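Section 4: Making up and storing the Likley plush blanket

Read this section before the blanket goes on the bed for the first time. It was put together by Parveen Gilani from the maker's own leaflet and from what happened when people followed that leaflet, and the two do not always agree. Where they part company, the leaflet's claim is given first so you can judge for yourself.

4.1 Before you start

The leaflet says the blanket is "ready for use straight from the bag". It may be ready, but it will be creased into squares and it will smell of the bag. Allow a day for both to go.

1. Open the bag by the zip. Do not use scissors or a blade. The pile sits right up against the plastic.
2. Shake the blanket out of doors if you can.
3. Hang it over a banister or two chairs, pile side outwards, and leave it overnight.
4. Look it over for pulled threads along the binding. Report these before washing. Warraich will not exchange a blanket once it has been through a machine, whatever the card in the bag seems to promise.

Note: The leaflet offers a "fresh linen" spray at this stage. We tried it on one blanket and could find no difference by the next morning, apart from a stiff patch where the nozzle had been too close.

4.2 Laying the blanket on the bed

1. Clear the bed down to the bottom sheet and pull the sheet tight. A plush blanket is heavy but it will not flatten a rucked sheet underneath, despite the drawing in the leaflet.
2. Fold the blanket in half lengthways, pattern inwards, and lay the fold along the middle of the mattress.
3. Open the top half away from you. Walk round and straighten the far side.
4. Check that the overhang matches on both sides. Go by the edge of the mattress. The printed flowers are not a reliable guide, as the print is seldom square to the binding.
5. Smooth the pile with the flat of your hand, working from the pillow end to the foot.

On the red rose design there are two patterns to look out for, and they are easily muddled. The roses are pressed into the pile in a slightly deeper red, and the gold and brown flowers are printed. The pressed roses need the gentler handling of the two.
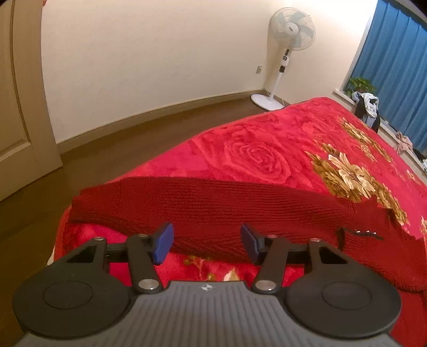

Figure 4-1. Red rose design on the bed: embossed roses, with the gold and brown floral print to the right.

Caution: Do not iron the embossed side. The leaflet allows "a cool iron with care" but gives no temperature, and we would want one before trying it.

Some streaking is normal where the pile has been brushed in different directions. Stroke it back the other way before deciding you have a fault. If the mark moves, it is only the pile.

4.3 Using the bed as a sorting surface

Most people put clean clothes on the bed at some point -- the leaflet pretends they don't. Knitwear is the usual culprit for fluff, and it goes both ways.

1. Turn jumpers and cardigans inside out if they shed.
2. Fasten zips and hooks before anything goes down on the pile.
3. Lift garments off. Dragging them raises loops in the knitting and leaves tracks in the plush.
4. Keep damp things off altogether. Red dye is said to be fast, but we have not tested it against a wet cream cardigan and do not intend to.

4.4 Washing

1. Weigh the blanket dry. Ours came to 1,460 grams on the kitchen scales, less than the label gave.
2. Wash it alone, on a gentle cycle at the temperature on the sewn-in label. If the leaflet and the label differ, follow the label.
3. Use a small measure of liquid. Powder lodges in the embossing.
4. Dry flat or over two lines. In a tumble dryer, use low heat and stop after 10 minutes to shake it out before carrying on.

Caution: The "200 washes" on the front of the bag is not explained anywhere inside it. Mehwish Mohmand wrote to ask how it was arrived at and received a discount code.

4.5 Putting it away

1. Make sure the blanket is completely dry, binding included.
2. Fold in thirds, embossed side inwards, then roll loosely from the foot end.
3. Store in a cotton bag or an old pillowcase. The Taditz vacuum bag sold alongside does save room, but it flattens the roses, and steaming brought only some of them back.
4. Refold once during the summer, in June or thereabouts, so that the creases do not settle in the same place.

For stains, see Section 5. Section revised March 2018.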